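Folding dark hoodies flat: what's your method?

wurnmont_18
Okay, I have folded 504 navy tops since June (yes, I keep a tally) and I love it more every week! Tees are easy. Hoodies still beat me. I spread a sheet, lay the thing down, pull it sideways until the big creases give up

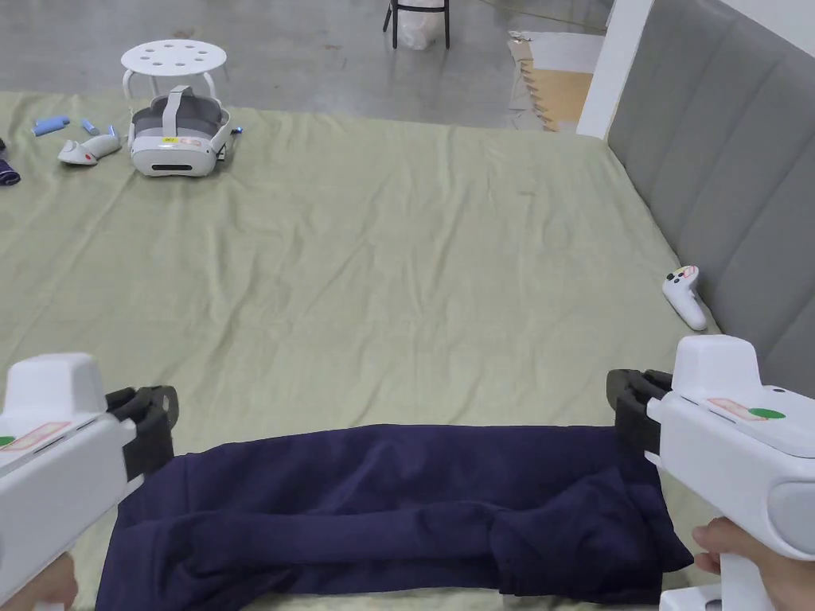
and then go for thirds. Sleeves in first, hood last. Does anyone do the hood first?

Nneka Ojo
Hood first, always! Tuck it down into the neck, then the sleeves have something to lie on. Try it on a bed too, your knees will thank you.

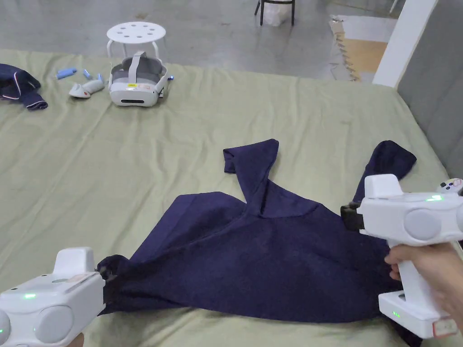 I get nearly the same size bundle every time and it stacks like a dream.

shi_folds
Gotta disagree, hood last. Hood first leaves a lump right where you want it flat. And tees aren't that easy if there's a print! I fold mine with the back facing up, 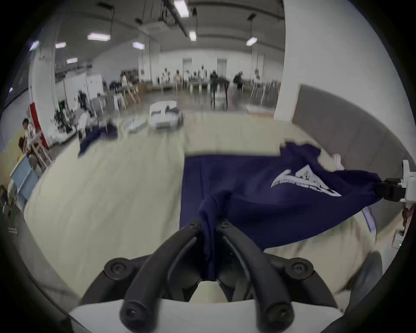

then flip the whole bundle at the end. Takes 2 extra seconds.

Nneka Ojo
The lump goes away if you spread the hood wide, I promise!!

vosside
Team bed, but I'm with shi on the hood. My real tip is to lift before you fold. Take one corner up high, the way the navy piece is going up over the sage-beige sheet, and let the weight do some of the work. Then lower it slowly and smooth from the middle out.

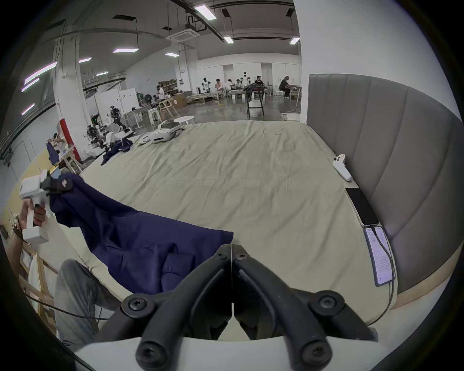 Sleeves are where I'd start, wurnmont. Get those straight and the rest is quick. I do my lifting on the open side of the bed, away from a tall headboard like the grey one there, so I've got elbow room.

wurnmont_18
Trying both tonight, can't wait!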